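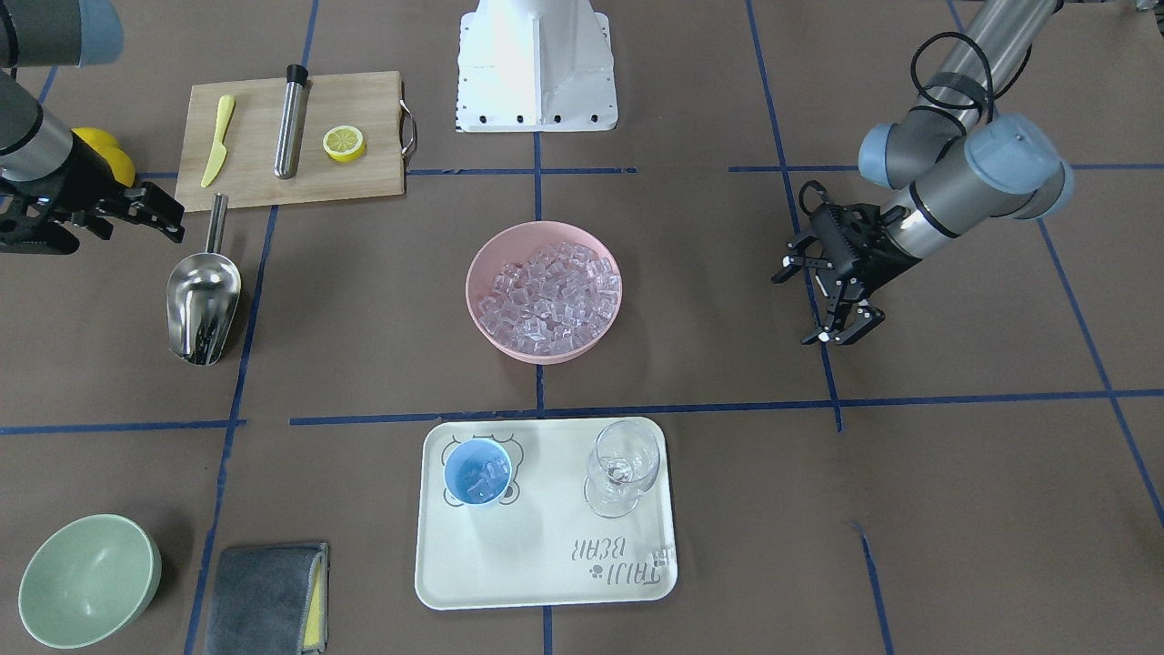

Wulwood Community Help > Food and kitchen > Preserving

Preserved lemons: brine gone cloudy, is the jar safe?

I made a batch of preserved lemons in May and have only just got round to opening one. I used unwaxed lemons from the market in Brenley, cut them in quarters nearly to the base, packed them with coarse sea salt and topped the jar up with lemon juice. No spices apart from a bay leaf.

The jar has been in the cupboard under the stairs, which is cool but not cold. The brine is cloudy and a bit thick, almost like thin syrup, and there are small white bits on the top piece of lemon where it was sticking out of the liquid. It smells strongly of lemon and salt, with nothing nasty that I can pick up. The lid did not hiss or pop when I opened it.

My recipe said 200 g of salt for 7 lemons. Is the cloudiness normal? Do I need to throw the whole lot away or can I take the top piece out and use the rest? I would also like to know if I should have kept it in the fridge from the start, as the recipe only said "somewhere cool".

3 answers

Answer 1 (accepted)

Cloudy and thick is normal. The pith and pips of a lemon have a lot of pectin in them, the same stuff that sets marmalade, and it comes out into the juice over time. Some of my jars have gone almost to jelly at the bottom and they were fine to eat.

The white bits are what you need to look at properly. Take the top piece out with a clean fork and put it on a saucer in good light. If the white is hard and gritty and dissolves when you drop it in a little warm water, it is salt that has dried out on the peel. If it is soft, furry or comes off as a film, treat it as mould or yeast. Any colour in it, green, black or pink, is mould.

If it is salt, push everything back under, top up with fresh juice and carry on.

If it is furry, I would throw the jar away. You will find plenty of people who lift the mould off and eat the rest, and my own mother did, but you can't see how far it has gone into the fruit and lemons are not expensive. Don't taste it to find out.

Your salt sounds all right for medium lemons. For the next batch:

Scald the jar and let it dry in a low oven.
Press the lemons down hard as you pack them so they give up their juice.
Fill with juice until everything is covered. Check it after 4 days, as the level often drops, and add more if you need to.
Turn the jar over once a day for the first week.
Leave it a month somewhere cool, then move it to the fridge.

Once it has been opened it should live in the fridge anyway. Use a clean fork every time and never fingers.

Comment from the person who asked: Did the warm water thing and it all dissolved, so salt. It had gone a bit crunchy which I should have noticed. Have topped it up and put it in the fridge. Thank you.

Comment: Worth adding that bottled juice is fine for topping up if you have run out of fresh. I used Dumlao last winter and couldn't taste any difference.

Answer 2

I always put a layer of olive oil on top, 1 cm or so, and have never had a problem. It does go solid in the fridge so you have to let it stand before you can get a piece out.

Comment: Oil keeps the top from drying out but it won't save a jar that is short of salt or juice. Get the lemons under the brine first and then add the oil if you want it.

Answer 3

Is it a metal lid? Mine rusted right through on the inside and dripped brown on the lemons. I use the glass clip-top jars from Sidosix now with the rubber ring. Can't help with the cloudy part, sorry. Mine are usually eaten before then. Rinse them well and use only the peel, chopped small. Good with chicken or in couscous.

Was this page useful? Yes / No

Related questions

Can I use limes in the same way?
Marmalade has not set after 40 minutes of boiling
How to get wax off shop lemons
What to do with leftover bay leaves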